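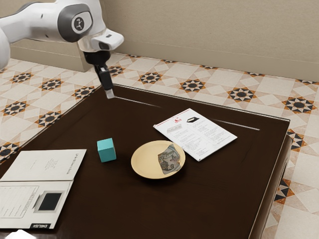

What is included in a Rewi subscription?

A Rewi subscription covers the simulation software, the standard scene library, one arm model of the customer's choice, and technical support by email during the Allstead office's working hours.

Rewi Tabletop - Gallery and Service Notes

Rewi is a simulation service for organizations that are planning to use a robotic arm for light handling work on a table or bench. It is developed by Gallier and supported from the company's office in Allstead. Customers use it to set up a work area on screen, try out a handling task, and review the results before any equipment is ordered or moved. The service is offered to manufacturers, colleges and test laboratories.

The gallery on this page is maintained by the Gallier product office. Views are rendered directly from Rewi and are published without retouching.

Gallery

Tabletop scene, rendered in Rewi. The gripper is empty and raised a little above the far side of the table, with a teal cube near the center and a pale beige plate to its right.
Printed material is part of the same layout: a white instruction sheet lies behind the plate, and an open booklet with a tab marked "ENGLISH" lies at the left front corner.

About the scene library

The standard library contains 97 scenes. Each scene is supplied with a table or bench, a surrounding room, and a set of loose objects that may be moved, replaced or removed. Floor and wall finishes can be changed separately from the work surface. Customers frequently ask whether patterned floors and glossy surfaces are needed at all. Gallier recommends keeping them in at least part of any test series, as many working rooms have both, and a vision system tuned only on plain backgrounds may perform poorly once it is installed.

Paper items are treated as ordinary scene objects. Sheets, booklets and folded pieces may be placed flat or at an angle, and a customer's own printed pages can be added on request. Pages should be sent as flat scans. Gallier does not accept documents containing personal information.

Sixteen further scenes are in preparation and will be released in October. Existing subscribers will receive them at no additional charge.

Setting up a task

A task in Rewi consists of a starting layout, a goal, and a limit on the time allowed. The starting layout may be fixed, or it may be varied within boundaries set by the user. Results are recorded for every attempt and can be exported as a table. Attempts that end early are recorded as well and remain in the totals unless the user chooses to exclude them - this setting is shown in the header of each exported report.

Users with no programming experience can prepare a basic task through the layout screen. More detailed control, including contact settings and gripper force, requires the scripting package, which is sold separately.

Limits of the service

Simulated results are intended to support planning. They do not replace a risk assessment, and they should not be presented as proof that a physical installation meets any safety requirement. Soft and crumpled materials remain more difficult to model than rigid parts, and customers whose work depends on handling them are advised to arrange a physical trial.

Physical trials are available at the Clidthorpe demonstration room. A trial lasts 2 days and may be attended by up to 4 members of the customer's staff. Customers are asked to supply their own parts and to send a copy of the Rewi task file in advance. Travel and accommodation are not included.

Use of gallery material

Gallery views may be reproduced in teaching materials, internal reports and trade publications, provided that Gallier is credited. Larger versions are available from the product office in Allstead. Requests should state the title of the publication and the intended size in print.

Subscription inquiries should be directed to the Allstead office. Bookings for Clidthorpe are handled separately by the demonstration room.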